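講義資料 > ロボット工学実習 > 第4回 作業場の整備と安全の規則
最終更新:12月

第4回 手先カメラを使う実習のための作業規則
担当:Roksolana Semeniuk(実習補助:Hidayah Osman)
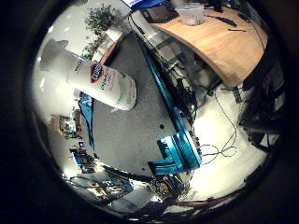

図1 手先側のカメラから見た実習の作業場。左上に除菌シートの容器、右にケーブルと机。

1. この回の目的

前回までは、アームの動かし方を中心に学びました。今回は、動かす前と動かした後に何を守るかについて説明します。規則は全部で16項目あり、配布した冊子「Ketov実習規則」に書いてあります。この資料では、質問の多かったところだけを取り上げます。

2. 床とケーブル

図1の右側では、細い黒いケーブルが白い床の上で輪になり、絡まっています。規則の第3項では、人が通る床にケーブルの輪を残すことを禁じています。通電の前に、次のことを行ってください。

・余った長さは束ねて、机の脚の側へ寄せる。
・通路を横切る線には必ずカバーを付ける。
・アームに沿う線は、全部の関節をゆっくり動かして、引っ張られないことを確かめる。

三番目の確認は、電源を切った状態で、手で動かして行います。重い関節は二人で支えてください。

3. 可動範囲の中の物

可動範囲とは、アームの先が届く空間のことです。持っている物の長さも加えて考えます。計算上の範囲より外側に、さらに18 cmの余裕を取ります。この中には、作業の対象でない物を置きません。ペン、袋、工具のような小さい物も同じ扱いです。

除菌シートの容器のような円筒形の物を対象にするときは、転がる方向を先に考えます。床に落ちた物を拾う場合は、必ず停止ボタンを押してから手を入れます。「一時停止」の命令だけでは不十分です。

4. 広角カメラの注意

広角レンズの映像では、まっすぐな机の縁も曲がって見えます。また、レンズに近い物は実際より大きく感じられます。したがって、映像だけで距離を判断してはいけません。距離は巻尺で測り、記録用紙に数字を書きます。

容器のラベルなどの文字がぼやけている場合、文字の読み取りを合否の基準に使うことは避けます。

5. 役割と合図

一つの班は4人です。操作、停止ボタン、記録、周囲の確認を分担し、途中で役割を替えるときは一度停止します。停止ボタンの担当者は、ほかの仕事をしないでください。合図の言葉は「動かします」「止めます」の二つだけにします。昨年、Paucar班が「はい」を合図に使い、返事と区別できなくなったことがありました。

6. 記録の書き方

記録用紙には、開始の時刻、対象物、停止の回数とその理由を書きます。理由の欄に「特になし」と書かれた用紙は返却します。短い文でかまいませんので、見たことをそのまま書いてください。これまでに集まった記録は221件を超えていて、Marlene Perronが整理しています。閲覧したい人は実習室の入口の棚を見てください。

7. 次回までの課題

自分の班の作業場を上から見た図にかき、可動範囲と通路を色で分けてください。提出先はYolanda Telloです。用紙の大きさはA4とし、班の名前を右上に書いてください。

このサイトでは、表示の設定を保存するためにCookieを使用しています。閲覧を続けると、使用に同意したことになります。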